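Friday, June 9, 2023
Showroom notebook, bathroom side

Long morning on the floor, and a pleasant one. Kadir Başaran had the coffee on before I got in, so I was spoiled from the start, and I spent the first part of the day just walking up and down trying to look at our sinks the way a customer would (which is hard when you've dusted the same ones since January!).

The main job was to settle what goes on the tops. We have been going back and forth on this for weeks. Hacer Kaplan likes a bare sink, very clean, very quiet, and I do see her point, but people come in and ask me where the toothbrush goes, and then they hold up their own two hands to show me how big their cup is at home. So today was cups. Small, cream-colored, nothing fancy, the sort of thing that sits nicely against white without shouting at anyone.

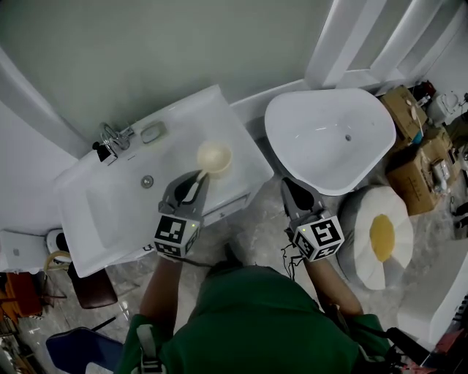
I like the wide vanity best for this, because of the flat deck to the right of the bowl. There is real room there, and the little soap dish is already molded into the back ledge, so you don't need to clutter the place up with another one. Tobiloba Okeke would rather have the cup at the back by the faucet. I tried to picture a sleepy person reaching across the lever for it at six in the morning and I'm not convinced – but I promised to give his way a fair week before we argue again.

The freestanding basin is another story. It's a handsome thing and people always go straight to it, but there's no deck to speak of in my notes for it, and I keep writing "shelf?" in the margin and then not ordering the shelf. Mebrat Hadgu says the Wusiso one comes in 2 depths and that the shallow one would do. I'll believe her, she has a better eye for that than I have. Price on the old sheet is 202, which I need to check with Fraser before anyone quotes it to a customer.

Also on my mind is the light. The long fluorescent fixture is good for seeing what you're doing and not very kind to anything white, so glossy pieces can look a bit cold under it. Ekrem Çetinkaya suggested a warmer lamp over the vanities only, and offered to bring one in from home so we can try it before spending money. Lovely man.

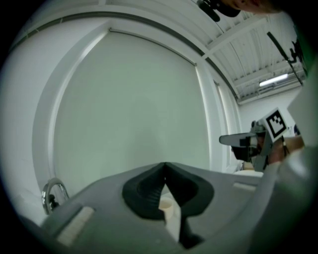
Do we want a cup on every sink, or just on some of them?

Just on the ones with a proper deck, for now. A cup balanced on a narrow rim makes people nervous, and they stop looking at the sink. If the shelf comes, we can think again.

Still to do: ring Fraser about the price, ask for 7 more cups in the same cream, wipe down the chrome before closing. Kadir has the good cloths.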